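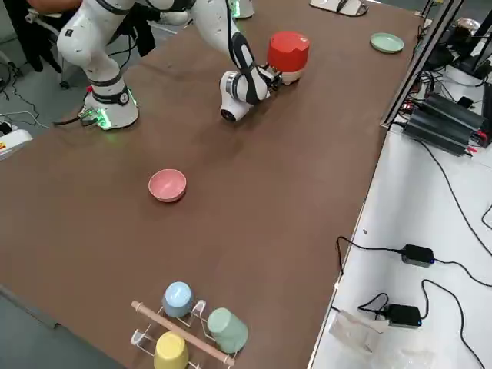 Arbridge Community Kitchen Hire – Frequently Asked Questions

Who can hire the kitchen?

Any person or small group who lives or works in Arbridge or Otbridge. Most of our hirers make jam, pickles, cakes or lunch boxes for the market. You must be 18 or older to sign the form.

How much does it cost?

A half day is $107, and this includes power, hot water and the use of the cool room. Cleaning products are included also. Gas for the outdoor burner is paid separately, by the bottle.

Do I pay a bond?

Yes, the bond is $397 for regular hirers. For a single event with guests it is $600. We return it to the same account within ten working days after the keys come back.
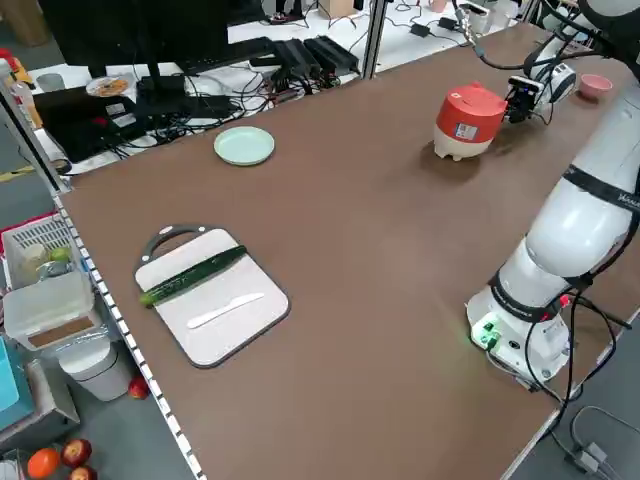

Page last changed: November 4, 2024

Do I need food safety training?

At least one person in your group must hold a current certificate, and this person has to be present during the whole hire. Please send us a copy before your first booking. A certificate from another state is usually fine – ask us if you are not sure.

Can I leave my ingredients overnight?

Dry goods may stay on the labelled shelves if you have a booking on the next day. Write your name and the date on each container. We cannot keep meat or fish for you.

Is there equipment for large batches?

We have two stock pots, a floor mixer and a vacuum sealer. The mixer bowl is heavy, so please lift it with two people. The Murkaditz oven in the back corner needs 20 minutes to heat, and its door must be pushed until it clicks.
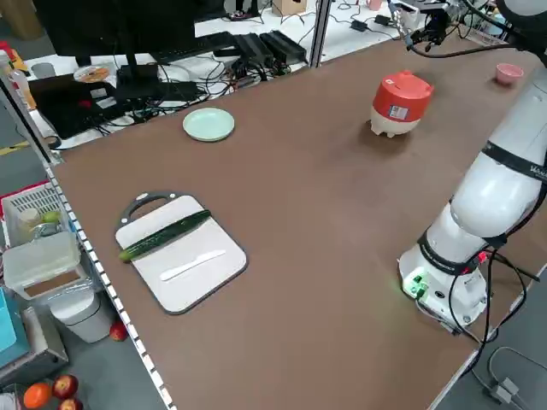
How do I cancel a booking?

Send an email at least seven days before and we will move your payment to another date. With less notice we keep half of the hire fee.

Can I sell what I make?

You can, but the permission comes from the council and not from us. Their form asks for the kitchen address and a list of your products. Khổng Noodles, one of our morning hirers, waited until March for their approval, so apply early.

Is parking available?

There are four spaces behind the building. The loading bay is for unloading only, and the rangers do check it.
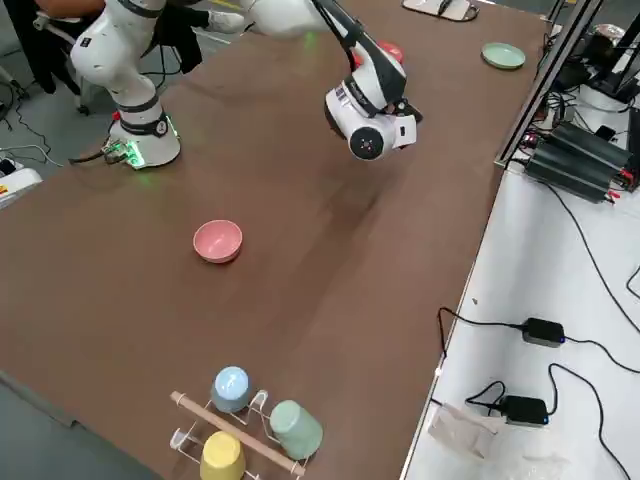 Allergies and labels

Is the kitchen free of nuts and gluten?

No. Many groups share the benches and the mixer, and flour stays in the air for a long time. Your labels must say that the food was made in a shared kitchen.

Who do I contact about a fault?

Write it in the book beside the door and send us a message the same day. For a gas smell, close the main valve, go outside and call the emergency number on the door.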